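Gallery page, kitchen cell, updated 05/01/2024

The Undcombe cell is the simulated kitchen we use for oven and fridge work. It has one arm, and the renders go up on this page when the set-up changes. The notes cover how the cell is configured at present and what was put right over the Christmas break. Anyone at Troltness or Trevbridge running a copy should bring it into line before comparing results.

**Base position**

The arm base was moved back in August to give the forearm more room in front of the appliances. The saved home pose was left as it was, so for a while the elbow came up too high on the first move of every run. Home has now been taught again from the new base. If you have an old pose file, delete it and load the one in the Rondonuwu folder. Don't edit the old one by hand, as the joint order is different.

**Oven door**

The door hinge is a plain revolute joint with a stop at the bottom. The stop was too stiff and the door bounced when it was let go at the end of its travel. Damping is up and the stop is softer. It took 159 runs to find a setting that held for slow and fast openings alike. A slight sag remains in the last part of the swing and we are leaving it.

**Rack**

The rack slides on its own joint, separate from the door. Check that the rack limit is read after the door limit when the cell loads. With the order reversed the rack can start inside the door panel and the solver throws it across the room. Friction on the rack is set for a dish resting on it. With no dish it moves too freely, and that's a known fault.

**Gripper**

Finger pads were swapped for the thicker collision shape. The old pads let small items slip through when the hand was angled down. Closing force is unchanged. Zero the gripper with the hand clear of everything, then save, then restart the cell. Skipping the restart keeps the old zero in memory.

**Routine checks**

- Reload the cell and watch 4 full cycles before collecting anything.
- Look at the elbow during the reach. It should stay well away from the column beside the oven.
- Compare the joint log with the reference. Any joint that is out needs the home pose loading again.
- Clear the log folder once it holds over 134 files, or loading slows down badly.

**Still to do**

The fridge doors have had no attention since the base was moved. Their handles need new contact shapes, and the reach to the far one hasn't been tested from the new position.

**Gallery**

*Undcombe cell, new base position. Arm reaching down to the oven with the door open and the rack part way out, baking dish on the rack.*
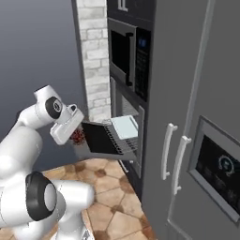 Comment from a reader at Trevbridge: we had the rack flying off as well and fixed it by swapping the load order, same as you. Our damping is still on the old value. Could you post the door settings as text, please?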